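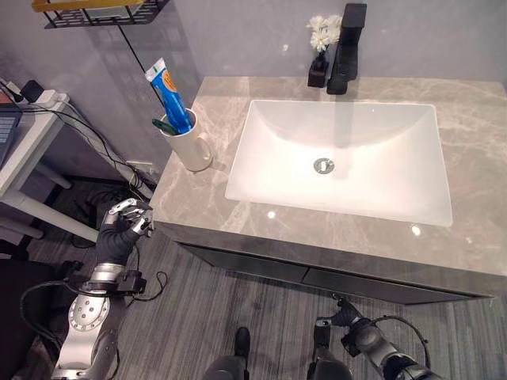
Sink and faucet, seen from over the counter.

Stokside legends matches - results and lineups

Last touched 19 Feb 2025. Still rough in places.

What it is
Plain CSV files for charity and testimonial games played by the Stokside former players side. Results, lineups, scorers, subs where we have them. 37 matches so far. No league games, no youth games, don't ask.

Files
matches.csv - one row per game
lineups.csv - one row per player per game
goals.csv - scorer, minute, own goal flag
grounds.csv - name, town, surface, old names
notes.txt - everything that didn't fit

Columns in matches.csv
match_id, date, opponent, ground_id, goals_for, goals_against, half_length, pens, source

half_length matters. Plenty of these were 30 or 40 minutes a half, a few the full 45. Don't work out goals per 90 without checking it first. Blank means unknown, not 45.

pens is the shootout score, written like 5-4. Blank if no shootout. Goals in a shootout are NOT in goals.csv.

Where it comes from
Match programs mostly, then club newsletters, then the Alivero Cup pages before they went down. Where two sources disagree on a score I took the program with a pen correction over the newsletter. Both versions are in notes.txt.

Known problems
- Rolling subs. Nobody wrote down the minutes so sub_on and sub_off are empty for most games.
- The Trirov away game is in twice in older copies, once under the wrong year. Fixed now, pull again.
- Guest players. If a guy turned out for both teams he gets two rows with differnt team values. Intended.
- Attendance dropped completely. The numbers were from posters and fundraising letters and I didn't trust any of them.
- Kwok Park and Kwok Road are the same ground. Same ground_id, old name in grounds.csv.
- Accents in names got mangled somewhere in the export. Half repaired.

Using it
UTF-8, comma separated, header row. Open lineups.csv in a spreadsheet and it may turn shirt numbers into dates - import as text. Join everything on match_id.

Corrections
Open an issue with the match_id and a scan or link. Memory alone is fine for notes.txt but wont change a score.

To do
Add the August tour games, 5 of them, programs are scanned but not typed up. Finish the accents. Split guests into thier own file, maybe.

License
CC BY 4.0 for the tables. Program scans aren't included and aren't mine to share.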